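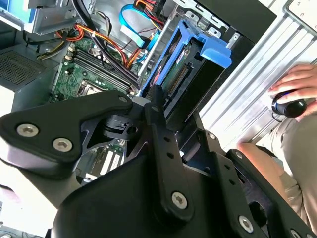

3.2 Sample and procedure

Data come from office computers returned to the Willmont depot at the end of their lease. The depot took in 763 desktop machines during the study period. We left out units with no service record and units leased for under a year, which reduced the sample to 286. All of them had been placed with one of three clients: Pidico, Long or Reris.

For each machine we recorded the lease length, the number of repair calls and the reason given for return. Reasons were coded by two readers working separately. Where they disagreed, the third author made the final call.

Figure 3. A desktop computer with its case open.

Repair calls were not spread evenly across clients. Reris logged most of its calls in March, when its offices moved, and we treat that month separately in Section 4. Lease length was taken from the contract and not from the delivery slip, as the two differed in 8 cases.

Hao (Shaohua Hao, personal communication) suggests that return reasons are often filled in by someone who never used the machine. We could not test this with the records we had.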